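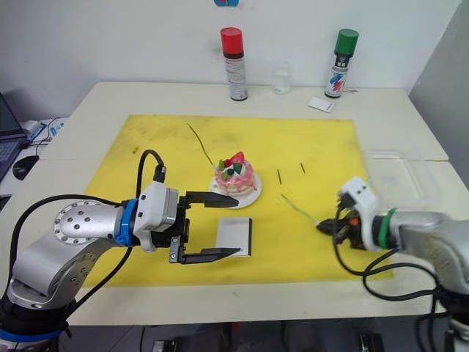 Our second-year module asks for "a mechanism that completes a domestic task with limited supervision". Most groups chose sorting socks. We chose cake, on the grounds that it would make the open day more popular, and then spent a term finding out how few of the jobs around a cake can be done by something with two fingers and no common sense. The set-up is a pair of arms at a white table in the Lebrun workshop, one with a blue collar and one with a green one, which is how we tell them apart when shouting. Between them is a yellow mat, already smudged by the time we inherited it, and on the mat goes a cake with a strawberry on top and whatever else the task of the day requires. The project is called Tisto. It was going to be an acronym.

Home | Projects | Workshops | Open Day | Contact

1. What we set out to do

The brief we wrote for ourselves in October had three stages. The left arm would pick up a card and stand it upright. The right arm would bring candles to the cake. The two would then hand something over, the something to be decided later. It was decided later, and the decision was to drop it.

We kept the first two stages and wrote them up as separate tasks. Both arms are driven by hand to record demonstrations, and a policy trained on those recordings is then left to get on with it. We made 177 recordings between us. A fair share were made late on a Monday, and we think this shows in the policy, which has a tendency to hesitate and drift to the left.

2. The bench

The workshop at Pleditz is shared, so the bench had to be put back the same way every session. We tried marking positions with tape. Tape on a yellow mat is very visible to a camera, and the policy came to rely on the tape more than on the cake, so off it came. After that we worked from a printed photo and argued.

The spray cans and the drinking glass stay along the back by the wall. They are obstacles in the sense that neither arm is supposed to go near them, and for most of the term neither arm did. The clear plastic box on the right is a worse problem. It is nearly invisible against the tabletop, to us as well as to the software, and the right arm's allowed area now stops well short of it.

The laptop lives on a side desk to the left, with a mouse that both of us have tried to use while also holding a controller.

3. The card task

Flat card is miserable to pick up. A parallel gripper wants two sides to close on and a card lying flat offers it one, plus a table. Our first fingertips slid along the top with great confidence and arrived at the other end holding nothing. Sticky pads worked until they picked up fluff.

The answer was to fold the card along its length before the run. This is cheating, and we have said so in the risk assessment, for want of a better section. A folded card has a spine, the fingers can close across it, and it stays upright once it is held.

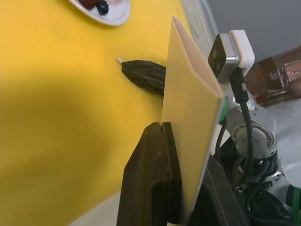
Apolline Texier

I did the gripper side of the report, so the next few paragraphs are mine and so are the mistakes in them.

The wrist view is the one the policy leans on, and it is a difficult view. Once the card is between the fingers it stands straight up the middle of the picture and hides a good part of whatever is behind it. A brown ribbed pod on the mat has its right end behind the card, and as far as the software is concerned that end has stopped existing. Using pale yellow card on a bright yellow mat was my idea. I wanted it to match.

There is also the shadow, which falls across the mat as a wide dark patch with soft edges. Early versions treated it as an edge to be avoided. We retrained with the lights in different positions, and the arm stopped being afraid of it, or at least stopped showing it.

Grip force took longer than anything else. Too little and the card leans. Too much and the fold opens out at the top like a beak. We settled on a low closing force and a pause before lifting, and we fitted the Braneo fingertips, which are rubbery and wear at about the same rate as our patience.

4. The candle task

Candles were Mateja's department. The ones we used have long wiry stems that curve outwards, and a curved stem turns in the fingers as soon as it touches anything. For the early runs a person put them in the cake and the arm only had to approach with its jaws open and stop. It is very good at stopping.

With the candles lit, the rules change. The left arm stays closed and low, over by the white card that says "Handmade", a word we feel applies to most of the code. The right arm keeps its distance with the fingers apart, and one of us keeps a hand on the stop button. No arm does any lighting. We asked, and the answer from the workshop was short.

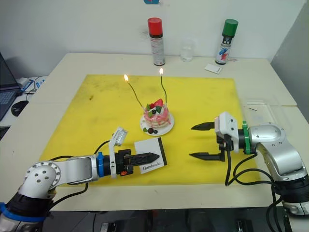 5. Results

We ran the card task 28 times without touching the controls. A run passed if the card was held upright for the full wait and was not visibly crushed. We passed 9. Of the rest, most were cards dropped on the way up, and a few were cards the arm never found. In 2 runs it took hold of the mat instead and lifted with some determination.

Changing the fold helped more than changing the software did. A sharp crease gives the fingers a definite line to close on. A soft one lets the panels slide over each other, and the card comes out crooked. We would have liked to know this before the training runs.
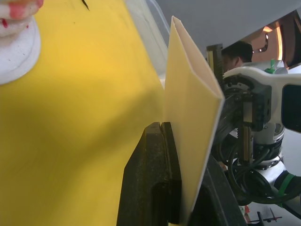

Photo: Mateja Ristić, wrist camera, left arm

The other thing the wrist view taught us is how much of the second arm gets into it. Toothed racks, looping cable and a green band take up a large piece of the right-hand side, along with, on occasion, the head of whoever is standing behind. The policy seems to have learned that a person belongs there. We tried a few runs with everyone out of view and it did worse. We have not included these in the results, as we could not agree on what they meant and it was nearly time to lock up.

6. What we would change

A card that is any colour but yellow. A box that can be seen. Tidier cables on both arms, which we also promised in the interim report. The handover stage is still in the repository under "later", and the next group is welcome to it.

Apolline Texier and Mateja Ristić

9 comments | Share this project

This site uses cookies to remember your preferences. Accept | Manage settings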